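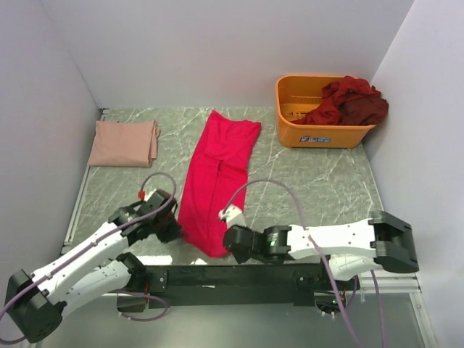 Two-arm folding: second grasp drifts on long garments

September 14, 2020, posted by tillerman_k
Reading time: 2 minutes

tillerman_k
We're running two arms off one bar with the Fotik planner, folding clothes on a marble-patterned table. Squares and towels are fine. Trousers laid lengthwise are not. The left gripper closes where it should, the right one closes short of the hem. It did that on 11 of our last 200 runs, nearly all on trousers. Calibration was redone on Friday and the residuals look normal. Where would you look first?

Makside_user
The table. White veins on pale grey will give your segmentation false edges. Put a plain mat down and run the same set again.

tillerman_k
I dumped the masks. They follow the cloth properly, veins or no veins. The grasp point is right in the mask and wrong by the time the gripper gets there.

pelham9
Then it's timing. Are both grasp points computed from the same image? The older Fotik planner sends the arms one after the other. If the left one nudges the cloth on contact, the right one is going to a place the hem has left.

Makside_user
I don't agree. A nudge wouldn't be enough to miss a hem that's already bunched up. I had the same symptom in May and it was the background.

pelham9
Bunched is worse, if anything. Small push, the whole curl rolls over. Log the time between the two closes and plot it against the error.

tillerman_k
Logged it. The bad runs all have a long gap because the collision check holds the right arm back until the left has stopped. The good ones close nearly together.

drolard_dev
We patched this in the Drolard branch. Set sync_close to true and re-detect after approach, with a limit of 5 retries. It adds a bit to the cycle. The Desjardins wrapper ignores the flag, so call the planner directly if you're using that.

tillerman_k
I am using the wrapper. Will bypass it and post numbers.

Makside_user
I'd still try the mat.

Contact the moderators | Copyright 2020 | Back to top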